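Lastthorpe House, maintenance and rooms desk
Ticket 238
Room: 19
Category: Wall / damp
Priority: 2
Status: Open, waiting on roofer

Reported problem
Brown water stain on the white wall at the head of the bed. Room is booked again from the first week of October. Guest before last mentioned a musty smell but did not report a stain.

Log

7:40 a.m.
Went up with the damp meter. Stain is on the upper part of the wall, over the bed. Meter read high in the middle and normal near the floor. No drip from the ceiling. Room had not been turned over yet, so asked for the bed and bin to be cleared before any work on the plaster.

9:15 a.m.
Checked the room above. Radiator valve dry, no wet carpet. Ran the shower there for 7 minutes and took a second reading in 19. No change. Ruled out the plumbing on that side.

10:05 a.m.
Bed and wastebasket, with the stain on the wall behind.

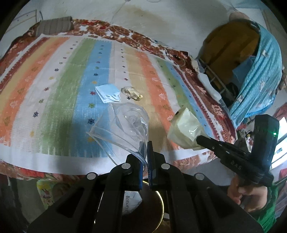
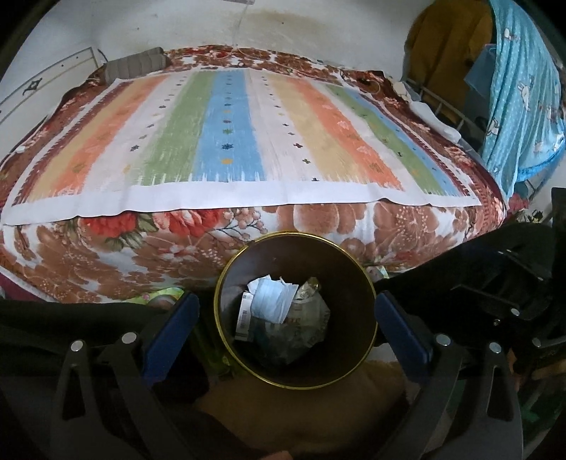

10:30 a.m.
Checked the outside wall from the yard. Gutter joint on the Ustusside end has pulled apart and there is a green streak on the brick under it. Height matches the stain. This is the likely source. Pushed the joint back together by hand as a stopgap. It will not hold in heavy rain.

11:10 a.m.
Called Pelkonen about the gutter. They can come early next week and will bring a new bracket and seal. Asked them to look at the flashing on the same visit.

Still to do
Take the striped blanket and the floral cover off the bed and send both to the laundry. The blanket has embroidery on it, so cool wash only.
Empty the wastebasket and put in a new liner.
Pull the bed away from the wall and check the back of the headboard end for mold.
Set up the Tekeck dehumidifier and leave the door shut.
Take a new reading after the gutter is fixed. Do not put stain block or paint on until two readings in a row are normal.

Booking note
Front desk has been told to keep 19 off the list until this ticket is closed. If the wall is still damp by the end of the month, move the October guests to room 7.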